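Project report: a low-cost gripper arm for holding and placing thin sticks

Module: Individual Build Project
Workshop: Grultell shared workshop, Gronodthorpe

1. Background

The aim of this project was to build a small desktop arm with a two-finger gripper that could pick up a thin wooden stick, hold it upright and put it into a hole in a block. The arm was named Windari, after the folder the first drawings were saved in, and the name is used in the rest of this report.

Thin round sticks were chosen because they are awkward. They roll, they twist between the fingers and a small error at the grip becomes a large error at the far end. They are also cheap and can be replaced when they snap. A gripper that can hold a stick straight should cope with pens, paint brushes and similar items.

The work was done between October and February. Most of it took place in the evenings at Grultell, where I had use of a bench, a pillar drill and two 3D printers. The first version of the base was made at home on a kitchen table and was later scrapped.

2. Requirements

The requirements agreed at the start were:

Hold a stick between 3 mm and 6 mm thick without dropping it for one minute.
Place the stick in a block with a hole 2 mm wider than the stick.
Cost no more than 120 pounds in new parts.
Run from a single power supply.
Stop at once when the red button is pressed.

A further requirement, that the arm should find the stick by itself using a camera, was moved to the "if time allows" list in November.

3. Mechanical build

The arm has four joints and a gripper. The base and shoulder are bolted to an aluminium plate. The links are printed in black PLA with a 66 mm spacing between the elbow and wrist centres. This was reduced from a longer forearm after the first one sagged under its own weight.

The servos at the shoulder and elbow came from an old kit and the rest were bought new. The shoulder servo is the weakest part of the design. It gets warm after a long run and the arm then droops slightly, so I rested it between sets of trials.

The gripper fingers went through four versions. Version one had flat faces and the stick turned between them. Version two had a V-shaped groove in each finger. This held thicker sticks well but the thinner ones fell into the bottom of the groove and were loose. Version three used strips of rubber cut from a bicycle inner tube, which worked until the glue let go. Version four has a shallow groove and a thin layer of silicone, and was kept.

4. Electronics and control

Control is by a small microcontroller board connected to a laptop. The control program, Doucette, was written for this project and has more than 3,000 lines, although a good part of that is the settings screen and could be cut down. It sends joint positions to the board 50 times a second and the board passes them to the servos.

Positions can be set with sliders, typed in or recorded by moving the arm by hand and pressing a key. The recorded method was the most useful. It let me store a route such as "above the block, down, open, up" in a few minutes. The weak point is that the route is only as good as the hand that guided it, and several had to be recorded again because the wrist was tilted.

The stop button cuts power to the servos and does not go through the software. The arm drops when this happens, so a foam pad was put under it.

5. Grip trials

In the first set of trials the stick was handed to the gripper, the fingers were closed and the arm was left still. In the second set the arm moved through a short route while holding the stick. A wrist camera was used throughout, looking along the fingers, so that any slip could be checked afterwards.

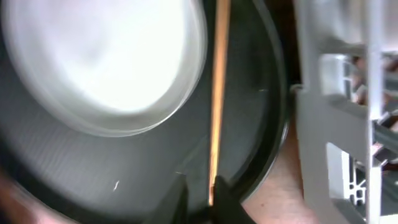
Figure 1. Wrist camera view with a stick held between the gripper fingers.

Slip was judged by putting a pencil mark on the stick level with the top of the fingers and looking at where it was at the end. With the still arm the mark did not move for any of the thicker sticks. The thinnest sticks moved a little if the closing force was set low. Raising the force cured this but bent the printed finger mounts outwards, and the fingers then met at the tips only. Thicker mounts were printed and the problem went away.

With the moving arm the results were less even. Slow routes were fine. On fast routes the stick leaned over when the arm stopped, pivoting where the fingers touch it. Adding a short slow-down at the end of each move helped more than any change to the fingers - it should have been in the program from the beginning.

The camera view was good enough to see lean but not to measure it. Faster moves came out blurred, and bright reflections confused the simple edge-finding code I tried. For this reason the camera was used for checking by eye and nothing else.

6. Placing trials

Placing a stick in the block was harder than holding it. Early attempts missed on the same side nearly every time, and the cause was play in the wrist joint. A washer and a tighter screw took up most of it. After that the thicker sticks went in reliably on slow routes. The thinnest size still caught on the rim of the hole more often than I would like, and a chamfer cut around the hole only partly solved it.

7. Cost

The finished arm came in just under the limit for new parts. This does not include the reused servos, the scrap aluminium or the filament used on failed prints. If these were counted the limit would have been passed.

8. What I would change

A stronger shoulder servo is the first change, even if it meant dropping a joint elsewhere. The wiring should run inside the links, as it caught on the elbow twice and pulled a connector out. I would also start a proper log of settings earlier. Some of the November trials could not be repeated because the closing force had not been written down.

The camera requirement was not met. The mount and cable are in place and the pictures reach the laptop, so the remaining work is in software.

The drawings and the Doucette source are on the module drive, in the folder with the parts list.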